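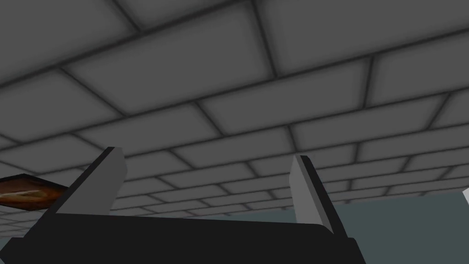

Notice of Completion, Operator Osei

The Urkska Training Office confirms that Ewurabena Osei completed her supervised period on March 28, 2020, and that the following account was entered in the record at her request.

Operator Osei was assigned to the Kütt program, under which an arm in a simulated room is guided by remote control until it can perform a household task without guidance. Her task was the placing of a cup on a shelf. The requirement was 396 accepted demonstrations. Each was to last no more than 60 seconds and to begin from the rest position, with the fingers open and empty.

At demonstration 13, Operator Osei turned the wrist upward and held it there. The view from the hand showed the gray ceiling, its panels laid in staggered rows like brickwork, with the two fingers standing apart against it. She did not proceed to the cup. The reviewer, Mr. Trudeo, marked the attempt as rejected and asked for the cause. She wrote that there was none.

The same entry appears three more times in her file. In each case the wrist was raised, the ceiling was held in view until the time limit expired, and the attempt was rejected. Mr. Trudeo reminded her in writing that rejected attempts were not used in training. She thanked him for the clarification.

The remaining demonstrations were found to be of good quality – steady in approach and gentle in release – and the program was passed to the Sorwood evaluation group in the usual manner.

The group reported that the arm placed the cup correctly in every trial. It also reported that after the release, with the task complete and no command pending, the arm turned its wrist upward, opened its fingers and remained so until the session was closed. The motion was not present in any accepted demonstration. A search of the training set was ordered and found nothing.

Operator Osei was invited to comment. She asked whether the arm might be given a little longer before the session was closed.

The request was granted in June.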